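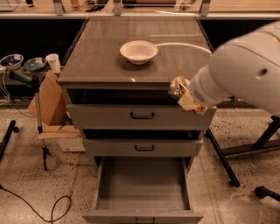

Theophilus Yakubu
Staff writer, digital money and payments

Jun 7, 2021

Dalibor Vondráček had been on the phone with a bank for most of the morning when I reached him, and he asked if I would mind waiting while he found his coffee. I did not mind. He is good company even when he is looking for a cup, and he kept talking the whole time about the weather in Honov and the price of train tickets.

Vondráček runs Jultel, which lets small shops take payment in bitcoin and a handful of other coins and get ordinary money in their account the next day. The company signed its first merchant in January of last year, a bakery called Michalski, and it now works with 472 of them.

"Michalski was my test," he told me. "I bought bread there every day anyway. I said, let me put this little tablet by the register, and if you hate it I will take it away and still buy the bread." The tablet is still there, he says, though the family who own the place have moved it twice to make room for cakes.

I wanted to know how a business like his gets through a spring like the one we have just had, with prices going up and down like a window shade. He laughed for quite a while before he answered.

"People think I must be sick every time the chart goes red. But we sell the coins the moment they arrive. The baker set a price in regular money and she gets that price. If something drops in the minute between, it is our minute and our loss, and we have a small fund for that."

The fund had its hardest day in May, when it covered losses on 363 payments - more than in the whole of the winter before. He would not tell me the sum, but he did say he ate dinner very late.

What worries him more is the banks. Jultel has changed banks once already, after a letter that gave it 44 days to move its accounts. "A very polite letter," he said. "I read it over and over, looking for the reason."

The firm charges a flat fee per sale and asks nothing for the tablet. Its newest product, Gristness, is a plain bookkeeping tool that lists each coin payment next to its value at the time of sale, so that an accountant can make sense of it. Over 3,000 people have signed up to try it, and plenty of them have no shop at all.

"They are people with a few coins and a tax form," Vondráček said. "They write me long emails - lovely emails, some of them. One man told me about his divorce."

I asked whether he keeps any coins himself. A little, he said, bought years ago, and he tries to look at them only on Sundays. His wife has the password, and he thinks that is a fine arrangement.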